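**Collecting and the art market, session 5: editions, multiples and what a print run tells you**

Notes by Hagos Woldemariam. Read before the June seminar.

Most buyers on a modest budget start with multiples: etchings, lithographs, screenprints, small bronzes. The word "edition" covers all of them. It means a stated number of copies made from the same plate, stone, screen or mould.

A number such as 3/9 in pencil under the picture gives the impression first and the edition size second. It doesn't prove the order of printing. Artist's proofs are marked A/P and sit outside the run, so always ask how many exist.

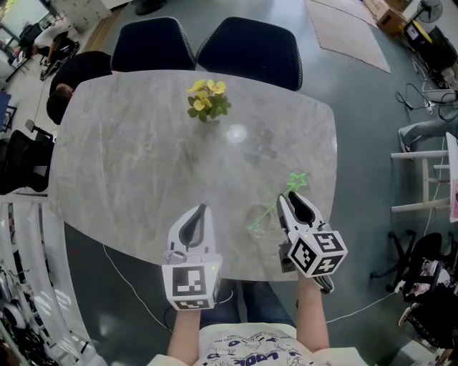 *Marble-topped table with yellow flowers.*

**Worked case.** The Teshome portfolio was issued by the Lolteck workshop in two forms, a signed set of nine and an unsigned run of 900. Both used the same screens. The signed sheets are on heavier paper and carry the workshop's blind stamp, lower right. Dealers' lists often leave out which form is on offer.

Check before buying:

- edition size, and proofs outside it
- paper, full margins, any trimming
- signature: pencil, or printed with the image
- invoices or earlier sale records

**Reading:** Climov, chapter 3 (skip the section on forgeries, we return to it). The Drurkitz sale catalogue is in the short loan box.

Bring one catalogue entry for a print, with the edition details underlined.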